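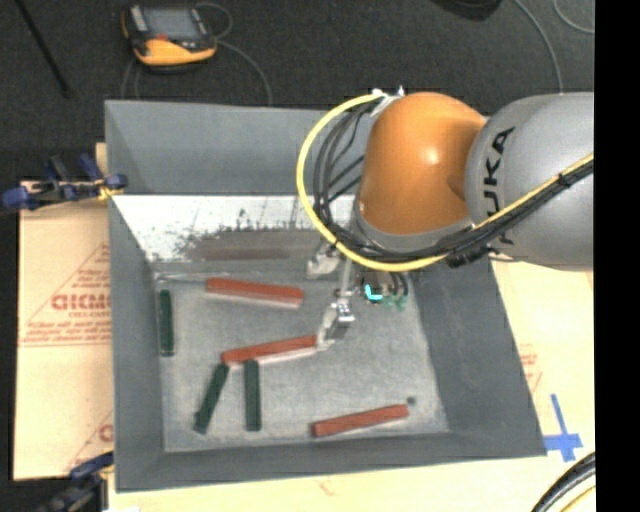

Olga Ocampo wanted to know whether I'd take on a box of handwritten supplier invoices, or whether I only work from typed ones. I get asked that more than anything else, so it goes first.

Do you type up handwritten paperwork?
Yes, and I quite enjoy it! Handwriting takes me longer than print, so it's priced separately. If I can't read a word I put it in square brackets with a question mark and carry on, and you get a list of all the brackets at the end. I won't guess at a figure, ever. Amounts and account numbers go back to you for checking.

What's the smallest job you'll do?
12 pages. Anything under that and I'd spend longer on the emails than on the typing.

And the biggest?
So far it's 3,855 delivery notes for Fusturitz, which I did with Lejla Kolev sharing the load. If you've got something on that scale, please get in touch early, and don't book me for September, as it's always full of year-end catching up.

Can I send you the originals?
I'd much prefer scans. If you really can't scan them, you can drop them off at my office in Wastley and I'll give you a signed receipt for the box. Please take out staples and sticky notes first (or tell me the sticky notes matter, because sometimes they do).

What do I get back?
A spreadsheet, normally, with the columns in whatever order you like. If you use Tenadia for your accounts I can send a file that loads straight in - just let me have a blank copy of your import template, as people set theirs up differently.

How do you check for mistakes?
Two of us key the money columns without seeing each other's work, then we compare. Anything that doesn't match gets looked up on the scan. Names and addresses are keyed once and read through, unless you ask for the full treatment, and that costs more.

I've spotted an error. What now?
Send me the row number and I'll put it right at no charge. Pilar Saavedra sent back a list of 2 rows out of 2,719 and had the new file the same afternoon.

Do you keep copies?
For 30 days after you've said you're happy, then they're deleted. I can do it sooner if you ask. Paper goes back to you, or gets shredded if you've told me so in writing - a quick email is fine.

Can you work in Spanish?
Oriana Domínguez does our Spanish pages, mostly for the Salinas orders, so yes, but add a few days.

Prices on this page were last changed on April 30, 2025. Handwritten work is quoted once I've seen a sample page.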